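Flisix project — interim progress report
Work package: pretraining for two-armed drawer and counter tasks
Report date: 29/09/2023
Prepared for: Nestero program office
Prepared by: Stenley group, simulation team

Status

The work package is on schedule with one open issue, described under Problems. The simulated data set is complete. Training of the baseline and of the first comparison policy is complete. The second comparison is running and will be reported in the next period.

Purpose of the work

The question set in the proposal was whether a policy trained first on simulated episodes needs fewer teleoperated episodes on the physical arms to reach the same success rate. A secondary question was whether varying the camera position in simulation helps or hurts when the real camera is fixed. Only the second question can be answered from simulation alone, and it is the one this report deals with in most detail.

Simulated workspace

The workspace is a marble kitchen counter with a dark gray cabinet whose drawer has a bar handle, a light gray appliance, and a set of loose objects that changes between tasks. Object positions and the starting pose of both arms are drawn at random for each episode. The drawer opening is also drawn at random, between fully closed and fully extended, so that the policy cannot assume a fixed handle position.

Renders are letterboxed to the input shape the encoder expects. The black bands are kept in the training images and masked in the loss.

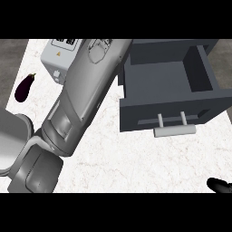
Data generated

We generated 3,000 episodes. Each was replayed through an automatic check for arm-to-arm contact, arm-to-cabinet contact above the force limit, and objects leaving the counter. After the check, 2,215 episodes remained and form the training set. Most rejections came from contact with the cabinet during reaches made while the drawer was far out. Rejected episodes are stored separately and may be used later as negative examples.

A further 400 episodes were generated with new random seeds and are held out for evaluation. No policy has been trained on them, and they are not used for choosing checkpoints.

Method

Both policies use the same network, the same optimizer settings and the same number of training steps. The baseline sees every episode from one fixed camera. The comparison policy, named Lo in the code and in this report, sees the same episodes rendered from randomly shifted cameras. The shift is applied once per episode and held until the episode ends. Arm joint positions are given to both policies in the same format.

The random shift often places a forearm between the camera and the cabinet, or leaves one hand largely out of view. We decided to keep these episodes. Removing them would have left a training set in which the drawer handle is nearly always visible, and this does not match the physical setup.

Results to date

On the held-out episodes, Lo completes more tasks than the baseline when the camera is shifted, and slightly fewer when the camera is in the fixed position. The loss at the fixed position is concentrated in tasks that need a precise grasp on a small object. Drawer tasks show no clear difference between the two policies at the fixed position.

The largest gain is in episodes where a hand overlaps the target object in the image. The baseline tends to stop or reopen the hand in these cases — Lo usually continues the motion. We have not yet established whether this comes from the image encoder or from heavier use of the joint positions. An ablation with the joint input removed is planned.

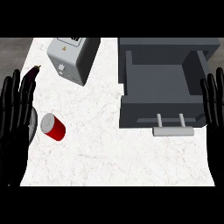
Figure 2. Workspace with open drawer. The fingers of the left hand overlap the eggplant; the can lies on its side on the counter.

Objects lying on their side remain a weak point for both policies. A can in this pose is approached as if it were upright in a share of the failed episodes. The cause is probably the initial placement routine, which started most cans upright in the training set. The routine has been changed to draw the pose evenly, and new episodes will be generated before the next training run.

Problems

Contact between the fingers and smooth curved objects is not stable at the current physics time step. Objects sometimes slide out of a closed hand with no change in finger position. Halving the time step removes most of the effect but increases generation time more than the compute allocation allows. We are testing a softer contact model as an alternative.

Next period

1. Regenerate the can episodes with the corrected placement routine.
2. Run the ablation without joint input.
3. Complete the second comparison, in which the camera shift is limited to a narrow range.
4. Begin transfer trials on the 2 physical arms. These are planned for completion by March.

No change to the budget is requested. A decision on additional compute may be needed if the softer contact model does not hold up under the drawer tasks.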